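Fri 23 December

Match jersey fabric, supplier comparison

Samples in from Limix and Drinora for the volleyball shirts. Both are polyester knit, same white base, same sublimated number on the back. Cut six swatches from each and put them through the wash at 40 degrees with the shorts from the September batch.

Limix: print held well. Slight curl at the cut edge. Side seam opened at 100 N on one swatch, the others went past that.

Drinora: softer, and the players will like it. The red came out a shade darker than the club's reference card. Pilling under the arm panel after some 700 rubs, a bit early for a shirt that gets dived in every week.

Radosław Urbańczyk wants the Iordache collar on either version. Asked him for the pattern file, still waiting. The old collar stretches out by mid-season and I'd rather not order it again.

To do after the break:
1. Repeat the seam test on Limix with the heavier thread.
2. Send the red back to Drinora with the reference card.
3. Ask Plilance about libero shirts in the second color, long sleeve too.

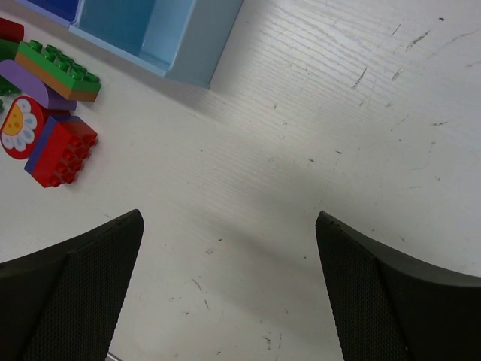
4. Book the washer for the second round and label the swatches before they go in.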